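Up at seven and carried on with the boxes. The kitchen things are all done apart from the kettle and two mugs, so it was odds and ends today – the bottom drawer, the shelf over the radiator and the cupboard in the hall.

The hall cupboard took most of the morning. I found a Redora receipt for the curtain rail, three dead batteries and a bag of picture hooks I bought twice. Threw the batteries in the bag for the tip. Measured the alcove again before putting the tape measure away and wrote the size on the back of the receipt, 625 mm, so the narrow bookcase will go in the new place with a bit to spare if the plan from Jääskeläinen is right.

Soft toys are going in with the small hard things so nothing rattles. The big white one takes up half a box by itself but it fills the middle nicely. The container with the peaches on went in beside the cream fluffy one, and the pink thing with the animal on it went on the other side.
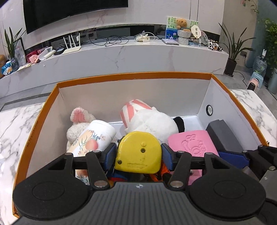

Stopped for lunch at one. Beans on toast, as the bread needed using. Rang Motar about the van and they want 300 for the day, plus 50 if it goes back after six. Said yes. The other lot were cheaper but couldn't do mornings, and I don't want to be carrying a wardrobe downstairs in the dark in March.

Ran out of brown tape at four and walked to the shop. They only had the clear sort, which splits. Bought two rolls anyway.

Still to do: the bathroom cabinet, coats, the lamp with no proper box, and whatever is under the bed. I have 40 litres of compost on the balcony as well and no idea whether to take it – probably leave it for downstairs.

Back aches. Bath, then bed.

3 comments
12 shares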